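4.2 Sorting by colour

Tidying was split into 2 stages, pick then place, as in the Dirnstead set. Usard bricks only, mixed in one heap mid-table. 800 trials kept; seven dropped for bad timing notes -- see Nazarenko for the scoring rules, which we follow unchanged.

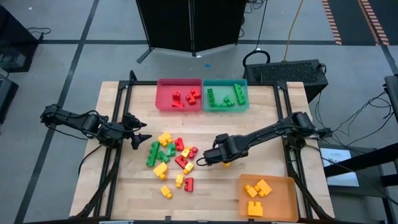
Figure 7. Sorting by colour, part way: loose bricks and colour bins.

Interlocked pieces were the main source of delay. Two bricks stuck together count as one item untill parted, even where both go to the same bin. Clusters of a single colour, like the green one at the left of the heap in Fig. 7, can be binned whole -- and the Brallport protocol allows this, ours too. Mixed clusters can't. Small yellow peices took longest per item, nearly 940 ms over the mean.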